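## 3.2 Transfer and restoration of the singles

The test material consists of 50 seven-inch singles drawn from the Suvon collection, a private holding of 2254 discs assembled by Lawal Nwosu between 1986 and his retirement. Most were pressed for small regional labels in short runs, and for many of them no master tape is known to survive. The discs had been stored upright in cardboard sleeves without inner liners, and surface wear varies widely across the set. Each disc was graded by ear before cleaning, using the four-step scale given in Section 3.1.

All discs were washed in a vacuum machine with distilled water and a mild surfactant, then left on a rack overnight. Playback used a direct-drive turntable with a choice of two elliptical styli. The larger stylus was preferred where the upper groove wall was damaged and the smaller one elsewhere. The signal was captured flat, without playback equalization, at 96 kHz and 24 bits. Equalization was applied digitally after click removal, which keeps the impulses short and makes them easier to separate from percussive attacks. Turntable speed was checked against a strobe disc at the start of each session.

Click detection followed the autoregressive method of Moroz, as implemented in the Takska toolkit. A model of order 32 was fitted to overlapping blocks of 2048 samples, and any sample whose prediction error exceeded the threshold was marked as damaged. Marked regions were widened by four samples on each side and filled by least-squares interpolation. The threshold was set once per disc side and held constant for the full side. We did not tune it by passage, although an experienced engineer would normally do so.

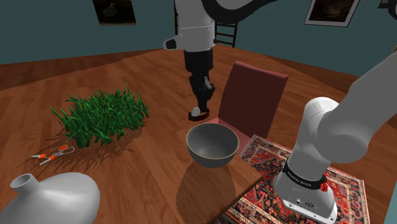
**Figure 2.** Simulated workspace with a single arm over a wooden table.

Radial scratches were handled separately. A scratch that crosses the groove at a fixed angle produces one impulse per revolution, so at 45 rpm the expected spacing is 1.333 s. The detector searches for impulse trains with this period and lowers the threshold locally at each predicted position. Faint clicks that would otherwise be left in place can then be repaired. The approach fails where a scratch is deep enough to throw the stylus into a neighboring groove. In such cases the side was played again with greater tracking force, and the two passes were aligned by cross-correlation and joined by hand.

Broadband noise reduction was kept light. A noise profile was taken from the lead-in groove and subtracted with a maximum attenuation of 6 dB. Stronger settings removed more hiss but dulled cymbals and the decay of the organ on several sides, most clearly on the Flusach pressings. These have a higher noise floor than the rest of the set and were left largely untreated above 8 kHz.

Both the flat captures and the restored versions were retained for the listening test described in Section 4.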